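About Rindberg

Rindberg is a small sewing and mending school above the old bakery on Mazurek Street. We teach people to make clothes that fit, and to look after the ones they already own. Most of our students have never threaded a machine before their first evening with us, and we love that!
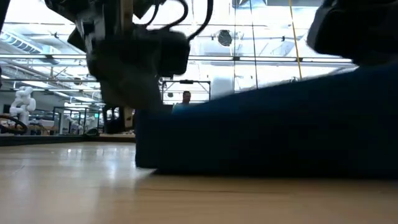
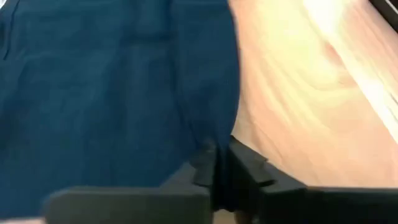
Blue fabric on a wooden tabletop.

How we started

Nima Jalali ran the first class in her front room with two borrowed machines and an ironing board that wouldn't stay up. It was meant to be a one-off for a few neighbours who wanted to shorten their own curtains. They came back the next week with trousers, then with friends, and by June she was looking for proper premises. Higinio Quintero, who had spent years cutting coats at Fletine, joined her when the school moved here, and he still teaches all our pattern cutting.

What we teach

Our beginners' course runs for 14 weeks. You start with straight seams and pressing, go on to a simple skirt or a pair of pyjama bottoms, and finish with a shirt (collar, cuffs, buttonholes, the lot). Collars take two evenings and plenty of tea. If you already sew, there are shorter courses in zips, knitwear and altering coats – the coat one fills up quickest, so do ask early.

Mending night is open to everyone. Bring whatever has a hole in it and sit down wherever there's a chair. Darning is having a bit of a moment with our younger students, and some of the patches that leave this building are far lovelier than the jumpers underneath.

The workroom

We keep classes small enough for everyone to have a machine to themselves. The thread wall holds 500 colours, and yes, people do come upstairs just to look at it. Higinio's pattern library has passed 200 paper patterns, all of which students may trace and take home. Much of our practice cloth comes from Vitance, who let us have their roll ends, and we're very glad of them.

Come and see us

Our next open day is 17 May 2025. Classes will be running as normal, so you can wander in, try a machine and chat to students. The door is the green one beside the bicycle shop – ring the top bell and give us a minute to get down the stairs.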